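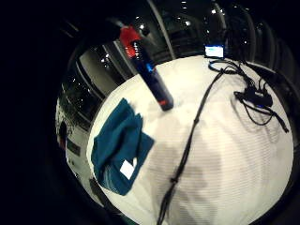
Round table, evening state: folded cloth, spray can, cables still out.

Floltari Round Table Set — README

Version 3, 9 June 2019
Maintained by Kaede Takeda and Murray Cosgrove

Summary

Floltari is a set of 1,807 photographs of shared tables, taken at the end of the working day, with a short text record for each. The records say what has been left on the table and where it belongs. The set was put together for the Stitarness study of how shared work surfaces are cleared and wiped down between users. It covers 11 rooms and 92 tables. Round and rectangular tables are both included, and the table shape is given in every record.

Contents

photos/ — one file per photograph
records.csv — one row per photograph
items.csv — one row per item, linked to records.csv by record number
rooms.txt — room list with floor covering, window type and lighting
changes.txt — corrections since the first version

Fields in items.csv

record: number of the photograph
item: plain name from the item list
group: cloth, cleaning, cable, power, display, paper, dish, other
place: left, right, near, far, middle, or off table
state: folded, spread, coiled, tangled, upright, lying, unknown
home: where the item goes when the table is cleared

Item names are kept general. A can is entered as "spray can" and the contents are left blank unless the label can be read. A box with a light on it is entered as "electronic box" unless its use is plain from the photograph. Cap color and body color go in the notes column, e.g. "navy blue, red cap".

Cloths

A cloth is "folded" if it lies in layers, even when rumpled. The color is given as it looks under the room's own light, so the same teal cloth may be teal in one record and blue in the next. Sewn-in labels are noted as present or absent. Laundering dates are not part of the set.

Cables

Cables caused most of the disagreement between annotators. The rules now in force, written by Nanami Okabe in January:

A cable that crosses the table and runs off it is one item, place "middle", with "leaves table" in the notes.
Cables that cannot be told apart are entered once as a tangle.
A looped cord of a different color from the rest of the tangle gets its own row.
A loose plug belongs to its cable and gets no row.
A knot or tie goes in the notes.

Screens standing past the far edge of the table are entered as "off table". On/off is recorded for screens only. Text on screens is not transcribed.

Clearing order

The home field assumes the order used at the Sekiguchi rooms: cables first, then boxes and other powered items, then bottles and cans, cloth last. The cloth is used for the final wipe and goes to the wash bin. Spray cans go upright on the lower shelf of the supply cabinet. Records from rooms with another order have "local" in the notes.

Known problems

Many of the evening photographs are dark past the table edge. Items on chairs and window ledges are under-reported in these.
Shadows on white tabletops were entered as stains in version 1. Tetsuya Iwasaki went through the white tables again and removed them — any that remain should be reported.
Fine surface stripes are not marks or scratches and have no row.
The home field is empty for the Wimivell rooms, where no storage plan was available.

Contact

Corrections to items.csv: Misaki Ikeda. Give the record number and the item name as it stands in the file.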